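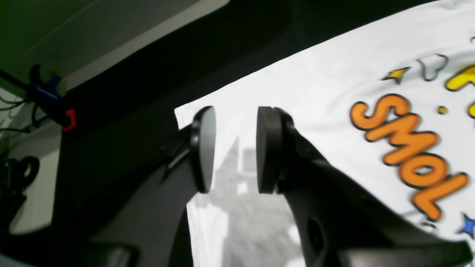 Figure 1. View from the wrist camera with the jaws open above a printed t-shirt.

# Grasp Point Selection for Flat Garments Using a Wrist-Mounted Camera

**Final project report, Limstead Institute, Robotics Software Laboratory**

Submitted by: Rianne Hermans, Sidra Siddiqui, Asmaa Benmoussa

Supervisor: Dr. Razia Farooqui

Submitted: Wednesday, June 10, 2020

## Abstract

This report describes a software pipeline, named Lulleleo, that selects a grasp point on a flat garment and moves a two-finger gripper to it. The pipeline uses only the color stream from a camera mounted at the wrist. The work covers fabric segmentation, grasp scoring, approach planning, and a logging tool used to review failed attempts. On the test set, the final version chose an acceptable grasp point more often than the baseline supplied by the laboratory. Printed garments remained harder than plain ones.

## 1. Background

The laboratory's earlier garment software, Brundolico, was written for a fixed overhead camera. It finds the outline of the garment, fits a polygon to it, and sends the arm to the nearest corner. The method depends on seeing the whole garment at once. A wrist camera seldom provides such a view, and the outline often leaves the image on one or more sides. The fingers also hide part of the cloth at all times.

The project was proposed by Uzma Shaikh, who maintains Brundolico and served as technical adviser. The team was asked to keep the existing message formats so that the two programs could be exchanged without changes to the arm controller.

## 2. System Overview

Lulleleo runs as four processes:

- `segment` labels each pixel as fabric, table, gripper, or other.
- `score` assigns a value to candidate points on the fabric.
- `approach` plans the final descent and the closing of the jaws.
- `journal` records images, scores, and commands for later review.

The processes exchange messages through the Qureshi middleware used elsewhere in the laboratory. Each message carries the time at which its source image was captured. The approach process rejects any target older than 625 milliseconds. Before this check was added, the arm sometimes acted on a target computed before its last move.

## 3. Perception

### 3.1 Masking the gripper

The fingers occupy a large share of the wrist image, and their position in it depends only on the jaw opening. The team recorded a mask at each of 10 jaw openings and interpolated between them. The mask was then widened slightly to cover blur along the finger edges.

Shadows required separate treatment. In Figure 1, a gray shadow lies on the white fabric below and between the fingers. An early version of `segment` labeled such regions as table, and the scoring step then treated the edge of the shadow as the edge of the garment. The training images were altered with artificial shadows shaped like the gripper, and the error became much less common.

### 3.2 Printed fabric

Printing was the largest source of false edges. The shirt in Figure 1 carries the word "SMOL" in orange letters with black outlines, along with small stars. The outlines have stronger contrast than most folds, and a detector based on contrast alone will prefer them. The team compared two remedies. The first smoothed the image before edge detection, which removed the lettering only at settings that also removed shallow folds. The second used a small network trained to separate printed edges from cloth edges. The second was adopted.

The network was trained on 1,807 hand-labeled image patches. Labeling was shared by all three students, and patches on which they disagreed were discussed with Dr. Farooqui before being kept or dropped.

## 4. Grasp Scoring and Approach

A candidate point receives a higher score if it lies near a cloth edge, if both finger pads can reach it without leaving the workspace, and if the segmentation is confident in the area around it. The weights were tuned by hand in simulation and then fixed for all physical trials.

The descent is divided into two stages. In the first, the arm moves to a hover position above the target and takes a new image. If the target has shifted beyond a set limit, scoring is repeated. In the second, the arm descends in a straight line and the jaws close at constant speed. No visual correction is made during the second stage, as the pads hide the target by that time.

## 5. Evaluation

The perception and scoring steps were tested offline on 800 stored images that had not been used for training. An answer was counted as acceptable if it fell inside a region marked by a human reviewer. Lulleleo performed better than Brundolico on both plain and printed garments, with the larger gain on printed ones.

The most frequent remaining error was the selection of a point on a long fold in the middle of the garment. The physical trials were fewer than planned and are reported in the appendix without statistical claims.

## 6. Limitations and Further Work

The gripper mask must be recorded again whenever the fingers or pads are changed. The pipeline has no depth information and relies on a known table height. Dark garments on a dark surface were excluded from the study.

Ms. Benmoussa will continue the work in October, beginning with a replacement for the hand-tuned weights. The source code, label files, and journal recordings have been placed in the laboratory archive under the project name.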